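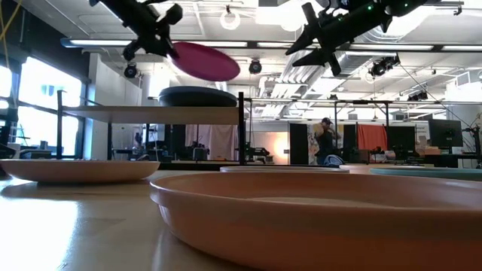 Pikine Dual-Arm Handling Project
Progress report to the equipment fund, second reporting period
Submitted by Nayara Quintana, 10 June 2020

1. Status

The first work cell is in daily use on the plate handling task. Purchasing for the cell is complete except for spares, which are covered in section 4. The request for a second cell has been revised downward since the last report, and the fund is asked to release it in two parts. Spending to date is within the approved amount on every line except cabling.

The project recorded 1,676 episodes in the period. Of these, 661 were kept for training after review. The share kept is lower than planned. Most of the rejected episodes come from the first weeks, before the gripper speed limits were settled, and a smaller group was dropped when the file check found missing joint data. The rejected files have been moved to slower storage and do not count against the disk budget.

2. Work in the period

The task set is limited to round plates. An operator drives both arms through a sequence: pick up a plate at the rim, lift it clear, and set it down at a target location on the table or on the raised shelf at the back. Plate color is used as the label in the written instruction ("move the pink plate to the shelf"), so the plates were bought to match in size and differ in color. Two colors in the first order were hard to tell apart under afternoon light and were replaced.

Picking at the rim remains the hardest step. A plate lying flat on the tabletop leaves very little height for the lower finger, and the operator has two ways around that. One is to press on the near side and catch the far rim as it comes up. The other is to slide the plate to the table edge. The second method is slower and gives cleaner data. Both are allowed in the current protocol, and the method used is written into the episode notes.

Transfers from one arm to the other were added in May. They take longer to record and have a higher rejection rate than single-arm moves. Dineo Mahlangu has proposed that they be counted separately in the next period, and this report supports that change.

The table height and the arm mounting positions have been fixed since the middle of the period. Any further change would mean recalibrating and would split the data into sets that cannot be compared directly. For this reason, the wider base plates offered by Kosico have been declined for cell one. 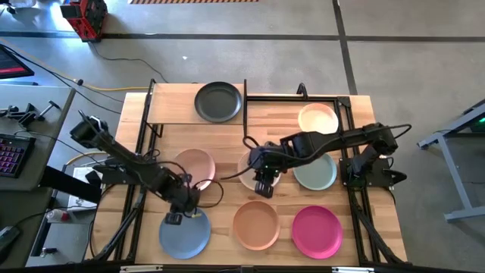 Reach was the main open question in the last report. The arms were placed on opposite sides of the table so that their working areas overlap over the middle. The overlap is adequate for transfers. Near the front corners only one arm can approach a plate at a useful angle, and targets there are assigned to the nearer arm. The raised shelf can be reached by either arm over part of its length, with the wrist close to its joint limit on the far end. Shelf targets have been moved inward to avoid this.

Cable routing is the other item carried over. The arm cables are looped with enough slack for full wrist rotation, and the loops can come down over a plate when the elbow is low. Two options were looked at: a sleeve along the forearm, and an overhead guide. The sleeve is cheaper and adds some weight. A trial sleeve is on order from Barros.

3. Equipment received

Arms and grippers. Both arms were delivered by Kosico on the first order and accepted after the standard motion test. One gripper was returned for a noisy drive and came back with a new gearbox. Loss of working time was small, as the return was scheduled during the table rebuild.

Frame and table. The frame is built from black aluminum extrusion, cut to length by Barros and put together on site. The tabletop is wood. A coated steel top was quoted and would have been flatter, but it was more than twice the price and needed a mat to control noise. The wood finish reflects daylight strongly when the sun is on the window side. Window film has been priced under facilities and is not part of this grant.

Control computer and storage. Bought from Nisico under the existing framework agreement. Storage is filling faster than estimated because the camera streams are now saved at full rate. At the present pace the disks will last to the end of the next period and no further.

Cabling. This line is over budget. The original estimate assumed short runs from the control desk to the table. Longer power and data cables were needed once the desk was moved to give the operator a clear view of both arms. The overrun has been covered from the furniture line.

4. Spares and wear

Gripper fingers are the fastest wearing part. Contact with plate rims marks the finger pads, and grip becomes uneven after extended use. The maintenance log supports a change interval of about 200 hours per gripper. The original budget had one spare set for the whole project, and that set is already installed.

Proposed stock for the next period:
Finger sets, four
Gripper drive, one
Wrist cable assemblies, two
Forearm sleeves, two, if the trial is accepted
Replacement plates, one full set of colors

Kosico quotes the gripper drive with a long lead time. It should be ordered first, ahead of the remaining spares. The finger sets can be machined locally if the drawings are released to us. Mahlangu has asked Kosico for them and is waiting for a reply.

5. Second cell

The earlier request was for a full copy of cell one with newer arms. The revised request keeps the same arm model, so that recordings from both cells can go into one training set and spares can be shared. It also removes the second control desk. Both cells would be run from adjoining desks with one shared emergency stop circuit, subject to a safety review.

Part A covers the frame, tabletop, mounts and cabling. These have short delivery times and can be installed as soon as funds are released. The cable lengths in Part A are based on measured runs. Part B covers the arms, grippers and computer. It would be released after the safety review is signed and after cell one has completed one full period on the current protocol.

The revised total is 20 percent below the earlier request. Most of the reduction comes from the arm model, with the rest from the desk. The supplier's price for the current model is held until the end of the quarter. If Part B is not released by then, a new quotation will be needed and the total may rise.

Floor space next to cell one is sufficient, provided that the walkway stays clear. The existing power supply has capacity for one more cell. It does not have capacity for three, and any plan beyond the second cell should include the cost of a new circuit.

6. Risks

Supply. Only one supplier makes the arms in use. A switch would require new mounts, new control software and a fresh data set. Holding a spare drive and cables reduces the short-term exposure. Nothing in this request addresses the long-term one.

Staffing. Two operators are trained. When one is absent the cell runs a half schedule. Training a third takes several weeks of supervised recording, and most of the episodes from that time are expected to be rejected.

Storage. See section 3. A quotation for additional disks has been requested from Nisico and will be forwarded separately.

7. Decisions requested

Release of the spares budget as listed in section 4, with approval to order the gripper drive ahead of the other items.
Release of Part A for the second cell.
Agreement that transfer episodes be reported as a separate line from the next period on.
Approval to close the cabling line with the overrun charged to furniture.

Quotations and the maintenance log are held by Mahlangu and can be sent on request.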